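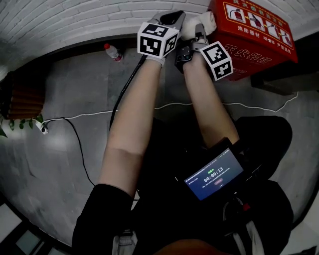

Clekbridge relay, what order are you running?

legs_of_oatmeal
September 13, 2025
The Clekbridge to Sokesgate relay is back in January and I am already way too excited! We've got 19 teams signed up on the club sheet, which is the most I can remember, and ours is the only one still arguing about who runs when. Same format as last winter, 4 legs, wristband handoff, finish on the track at Coutinho Park. I want our fastest runner first so we stay out of the crush on the towpath. Also, pack a plain white cloth like the one in the photo up top. The handoff at the lock is always muddy and you'll want to wipe your hands before you touch the band. Who else is in, and what's your order?

towpath_tom_cat
In! But fastest first is a waste. The towpath is only narrow for the first stretch and it opens up at the bridge. Put your fastest on leg 3, the hill. You can pick up a ton of places there when everybody else is walking.

legs_of_oatmeal
We tried that last time and our hill runner spent the whole leg stuck behind people. Lovely view of their heels, though.

splitsandgiggles
Team hill leg here. We were 7th at the second handoff and passed team after team going up. I have never yelled so much in my life. My voice was gone for two days and it was worth it.

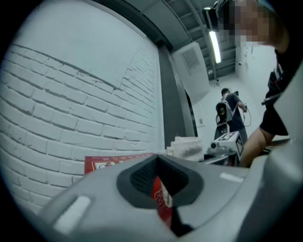

Red and white, the Sokesgate colors!

slowbutloud
I'm going to disagree with all of you. Save your best for the track finish. People leave everything on the hill and then they're cooked on leg 4, and a good closer eats them up on the last lap. Plus the crowd is right there!

towpath_tom_cat
The closer only matters if you're close. If you come onto the track 100 yards down with one lap left, good luck to you.

slowbutloud
100 yards is nothing to a real miler. I've seen bigger gaps go on that track.

towpath_tom_cat
When?? I've been at the finish every year.

splitsandgiggles
Can we talk handoffs for a minute? We lost more time fumbling the band than we did on any hill. What we practice now:

1. Outgoing runner holds the right arm straight out, fingers spread, and keeps it still.

2. Incoming runner has the band off the wrist before the cones. Pull it off early, even if it feels silly.

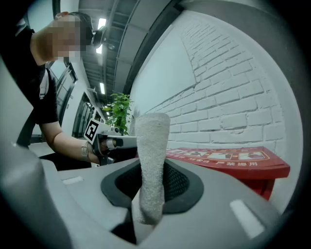
3. Slide it on past the knuckles and shout "go." The outgoing runner pushes it up to the wrist on the move.

4. Incoming runner steps off to the left. Please. Somebody plowed into me last year.

legs_of_oatmeal
Love this. We were doing left arms for no reason at all. Switching tonight.

newish_in_clekbridge
First timer, so sorry if this is obvious. I have the Zuveo trail shoes with the deep lugs. Are those okay on the track at the end?

slowbutloud
Fine for one leg, just clacky. If you're running the closer I'd wear something flatter.

towpath_tom_cat
For the hill they're perfect. Run the hill!

newish_in_clekbridge
You're all making the hill sound fun and I'm a little suspicious, but okay, I'll ask my team for leg 3.

legs_of_oatmeal
Yes!! Okay, our order is getting voted on after Tuesday-style intervals this week. I'm still pushing for fast first and I'll post what we end up with.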